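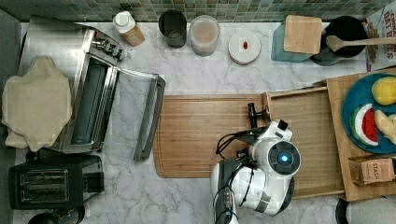 Figure 4-1. Overhead camera view of a counter cell, with the gripper over the cutting board and the toaster oven door open.

4. Scene Registration and Grasp Planning

This section covers how to build a planning scene in Skutonel from the overhead camera, assign grasp rules to the objects in it, and run a first pick in preview. Complete Section 3 (Camera-to-Base Calibration) before you start. The planner will load a scene without a valid calibration file, but it will refuse to send a trajectory to the arm.

4.1 Before you begin

The overhead stream must be running and the arm must be powered, in position hold, with no active program. Keep the enabling switch within reach throughout. The default speed override after start-up is 100 percent, so set it to 10 percent for all steps in this section.

CAUTION: Preview mode suppresses motion commands from the planner only. Jog commands from the pendant are still live.

4.2 Capture the static scene

1. Open the Scene tab and select New from Camera.

2. Set Frames to Average to 90. Lower values leave holes in the depth map on polished surfaces such as marble and stainless steel.

3. Press Capture. Keep hands out of the view until the progress bar clears.

4. Select Fit Support Plane and click an open patch of counter. The fitted plane is drawn in green. If it tilts visibly against the back wall, undo and click a different patch.

5. Select Mask Robot. The arm and its cables are removed from the point cloud using the current joint state. Cables are not part of the kinematic model, so the mask adds a margin along the arm. If cable points remain, raise Mask Padding one step at a time.

6. Save the scene. The file is written to the project folder with the extension .sks.

4.3 Mark fixed and movable objects

Segmentation runs as soon as the scene is saved. Each segment is listed in the left panel with a provisional class. Check every entry; the planner treats anything unclassified as an obstacle.

1. Set appliances to Fixed.

2. For an appliance with a door, select Articulated and choose the current state. In Figure 4-1 the toaster oven door is swung open toward the right, so the correct entry is Open. A door entered as Closed is planned as though the space in front of the oven were free.

3. Set cloth to Soft Obstacle. Depth on folded fabric is uneven, and the box fitted around a towel is often too low. Extend it upward by hand.

4. Set the tray to Container and the plate on it to Nested Container. The play fruit then inherits the plate as its parent, and the planner uses the plate rim as a lower limit for the fingertips.

5. Set the fruit pieces to Movable.

6. Leave long, thin items as obstacles. A spoon leaning in a pot usually comes back as two segments. Select both and press Merge.

NOTE: Text recognition is used only to suggest a name. Partly hidden print on a box may give a partial name, and this has no effect on planning.

4.4 Assign grasp rules

1. Select a movable object and open Grasp Rules.

2. Choose Top Pinch for round fruit. Choose Edge Pinch for the watermelon wedge and set the approach axis across the rind.

3. Set Clearance. The tray has raised edges, and a low approach from the cutting board side will meet the edge before it reaches the plate. Use Approach from Above for anything inside a container.

4. Press Sample. The default is 400 candidates per object. Candidates in collision are drawn in red and dropped from the list.

5. If none survive, raise the sample count to 600 before changing any clearance value - reduced clearance is the most common cause of tray contact in the support log.

4.5 Preview and run

1. Select one object and press Plan.

2. Play the trajectory in the viewer. Watch the elbow as well as the gripper, particularly near the open door.

3. Confirm that the wrist does not turn far enough to pull the cable loops tight. The planner does not check for this. Limit the last joint in the Joint Limits panel if needed.

4. Turn Preview off, hold the enabling switch, and press Run.

5. Release the switch at once if the live point cloud and the saved scene separate by more than the width of a fingertip. Recapture before trying again.

CAUTION: Moving the plate, the tray or the oven door after capture makes the saved scene invalid. Skutonel does not detect this in version 2 scenes.

4.6 Error codes

E-2394: Start state in collision. The gripper is inside the padded volume of an obstacle, most often the tray edge. Jog straight up and plan again.

E-2401: Articulated object has no state. Return to 4.3, step 2.

E-2417: Calibration file older than the camera mount entry. Repeat Section 3.

Section maintained by Deisy Henao and Jannik Weidemann. Send corrections to the Skutonel documentation queue, with the .sks file attached.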